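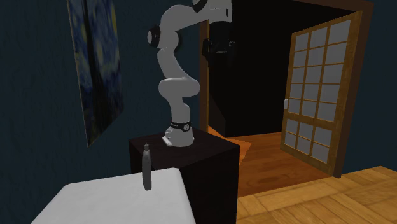
Progress update, Tudow reading rooms
To: Sivach small grants team
From: Senyo Yakubu
May 28, 2023

Sorry this is a few days over. Short version - we are open in both places, lending is up, money is mostly on track apart from the shelving. Longer version follows, used your headings where I could.

What we've done since the last report

Tudow room now open 19 hours a week, which is what we said in the bid. Evenings were added in April and have been the busiest bit by far, mainly parents coming straight from work with kids in tow. Babaei room is still mornings only. We want to open later there but the lights in the back half need sorting first, electrician has been once and is coming again.

Loans for the period: 614. Most of that is picture books and the early chapter books. Adult loans are slow, except for cookery and anything to do with growing vegetables, where we have a waiting list. Large print hardly moves at all. Not sure if that's the choice of titles or that people who'd want it don't know we have it. Will put a notice up at the surgery and see.

Story time running in both rooms. Homework table at Tudow started as a trial, has carried on because the children kept turning up. Could do with another adult on it, two of the older ones need proper help with maths and I am not the person for that.

Cataloguing

Moved everything off the card index and onto Clistix. Took far longer than planned. The import kept dropping authors with accents in their names and we had to go back and redo those by hand. Done now. Overdue reminders go out by text and books are coming back quicker, though we still have a batch from the winter I think we should just write off. Can you let me know if you need a list for that or if a line in the accounts will do.

Money

Book budget: 1,990 spent, all receipts scanned and in the shared folder. Shelving came in over the quote as the wall at Babaei turned out to be too soft for the brackets, so we went for free-standing units instead. Have covered the difference from the printing line, as we're not doing the leaflets. Please shout if that needs a formal change request, I couldn't find it in the guidance.

Heating lower than expected. Insurance has gone up, new figure is in the spreadsheet, tab 4.

Problems

Damp at Babaei. Landlord has been told, twice. We've moved the bottom shelf stock up and lost a few paperbacks, nothing valuble.

Keys. Too many sets out, not enough of them labelled. Being dealt with.

Next few months

Summer reading scheme, starts when schools break up. Stickers ordered, medals not yet.
Later opening at Babaei once the lights are done.
Visitor survey - draft is written, needs cutting down as it's far too long and no one will fill it in.
Second-hand sale to clear the duplicates. Date to be agreed with with the hall.

One thing to decide your end: whether the second payment can come before the scheme starts, not after. We can manage either way but it would make ordering the books a lot simpler.

Spreadsheet and loan figures attached. Ring if anything doesn't add up, I'm slow on email at the moment.

Senyo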